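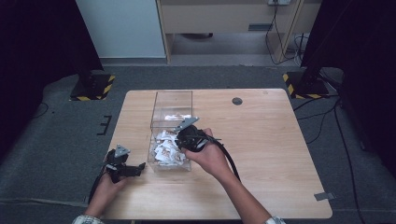
23 Feb 2023

Print inspection, Navura, reels 1 to 4. Bench two, Skonbridge.

Reel 1: shrinkage higher than in January. Won't sit flat in the gate. Left it on the large core, loosely wound, and will measure again next week before anyone tries to scan it.

Reel 2: two cement splices in the ferry sequence, both sound. The second one loses the end of the mother's line, so the cut everyone has been writing about as a bold ellipsis may just be a repair. Krystyna to check against the Grarnusness print, where the shot runs almost 90 frames longer. If theirs is complete we should take the join from it.

Reel 3: perforation damage on the soundtrack side, head end only. Repaired with tape. Some density flutter in the track after the funeral — probably printed in, as it doesn't follow the scratches. Barbara disagrees and wants to hear it on the other reader.

Reel 4: clean. End titles complete, including the Tsang lab credit missing from the video master. Colour has gone to magenta as expected, though the night interiors hold up better than the rest.

To do: new leader for 2 and 3. Ask B. Zieliński for the grading notes, second version. Don't send anything to the festival until the ferry join is settled.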